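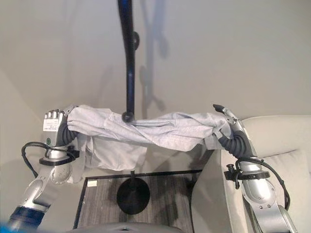
Cloth held between the two arms, glass table and sofa behind

Working rules for a two-arm robot handling cloth in a furnished room
Posted in: Robots and automation > Safety and good practice

plainseam
I've been asked to write the working rules for our cloth handling sessions and I'd like someone to check my thinking before I hand them in. The robot has two arms. The left one ends in a hand with fingers and the right one in a slim gripper. Most of the work is picking up a cloth, stretching it out between the two ends and putting it down again. We do it in a room set up like a living room, with a sofa and a low glass-topped table, so there is no fence and no marked floor.

What I have at the moment is one page. It was copied from the rules for our Morelli cell, which is a normal caged arm loading trays, and a lot of it doesn't fit. It says "gate closed before start", for instance, and there is no gate.

The points I'm stuck on:

Where people should stand. The old sheet gives no distance because the cage did that job. Someone suggested 200 cm from the nearest part of the robot, which sounds sensible, but I can't find where it came from.

Pulling. Both arms hold the same cloth, so if one moves away and the other doesn't, the load goes through the fabric and into the wrists. Do people set a limit for this, and if so, who is allowed to change it?

Cables. They loop out from both wrists and run back down the arms. A hanging cloth seems likely to get behind one sooner or later. The old sheet only says "check cables".

Glass. My manager is happy with the table staying. I'm less sure.

Freeing a stuck cloth. At present whoever is closest reaches in and tugs it. I want that stopped, but I need something to put in its place that people will follow.

We are a small site in Amovmont and have no safety department, only an outside adviser who comes in February. Is there a standard I should be working from, or is it all down to us?

oldbench_tk
Long reply as I wrote a set of these for a similar room. Take it as one person's experience and run the final version past your adviser. I wouldn't wait until February for that. Send it over by email and ask.

On standards first. ISO 10218 is the usual starting point for industrial robots and their cells, and ISO 12100 covers the general method for risk assessment. If the robot is meant to end up doing jobs in people's homes, look at ISO 13482 as well. None of them will hand you a finished sheet for folding cloth next to a sofa. You do the risk assessment for your own room and your own tasks, write down what you found, and the rules come out of that. Whatever you do, stop using the Morelli sheet. A rule about a gate that isn't there teaches people that the page can be ignored.

Standing distance. Don't adopt 200 cm only for being a round number. Work it out from the furthest point either arm can get to, including the hand or gripper, then add whatever is held. People forget that last part. A cloth gripped at one end reaches further than the fingers do. After that add an allowance for stopping, which depends on speed and on how fast a person can walk into the space. The method for that is in ISO 13855. Tape the result on the floor. Carpet tape is fine, but check it at the start of each session as it lifts.

Pulling. Yes, set a limit, and set it on both arms. Ours is in the controller settings and the sheet says who can change it, by job title. Write the value on the sheet too, so anyone can compare it with what is on the screen. Test it with a scrap piece of the same fabric before the first run of the day. Knitted cloth gives and woven cloth mostly doesn't, so a limit that felt right with one may be wrong for the other. Also decide what each hand does when the limit trips. Ours stop and hold. If one opens straight away, the loose end can swing towards whatever is nearby.

Cables. "Check cables" is too vague to sign. We wrote:

Before power on, look along both arms from the shoulder to the wrist. Each cable loop must be clipped where the photo on the wall shows it. With the arms at full stretch no loop may be tight. With the arms folded in no loop may hang below the forearm by more than a hand's width. If fabric goes behind a loop, stop the run.

The hand's width is our own figure and you may want less.

Glass. I'd move it, or at least swap the top for something that won't shatter. Find out whether the present top is toughened, and if you can't find out, treat it as though it isn't. If your manager wants a table in place for the task, a wooden one does the same job for a rule sheet. If it has to be glass, include it in the assessment as something the arms can hit, limit how low they can come over it and keep loose items off it.

Stuck cloth. Give people a short order of actions and pin it next to the stop button:

Press stop.
Wait until both arms are still.
Say out loud that you are going in, and get a reply from the operator.
Open one gripper only, from the controls.
Take the weight of the cloth before the second one is opened.
Write it in the log.

The log matters more than I expected. We had 23 entries in our first month and most of them were the same corner of the same sheet catching. We changed how the cloth was laid out and the entries nearly stopped.

skuni_lent_night
Skunilent controller here, different robot. Minimum 2 people in the room, one of them on the stop and doing nothing else. No lanyards, no scarves, sleeves rolled up. That's basically our sheet.

greyhem
Agree with most of the long reply. I'd add two things.

Put anything that comes down from above on the sheet as well. People draw the floor plan and leave out rods, lamps and mounts, and then an arm is raised into one.

And keep it short. Ours went to 4 pages under the last Plakik contract and it was plain that new starters signed it unread. We now have one side for the session and the assessment in a folder behind it. Review it whenever the gripper, the fabric or the furniture changes, and write the month on the bottom so people can tell which copy they are holding.

plainseam
Thanks, all. The gate line has gone and I've emailed the adviser. Still arguing about the table.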